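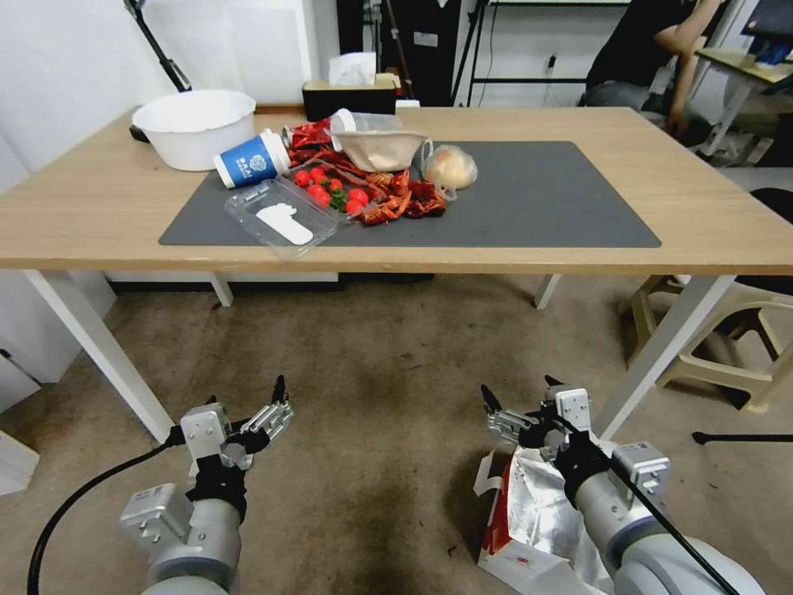
Page last changed: December, 4:40 pm

Search this site... Go
Filed under: Community Kitchen News
By Mwende Wanyama

Quick one before the break. Pantry shelves at Virnside are low again – rice, tinned fish, cooking oil most of all. We packed 363 bags last month, up from 300, and the Clivach delivery came in short. Drop-offs at the side door til 6. No glass jars please.

Soup night moves to the Tan Street hall while the boiler gets looked at. Same time, same soup. Birger has the keys, text him if your early.

Still need 3 drivers for the hill route. Own car, strong back, okay with dogs. Victor Nyanda is keeping the list.

Paper cups and lids – plenty for now, thanks. Bowls would be great. More when I get a minute.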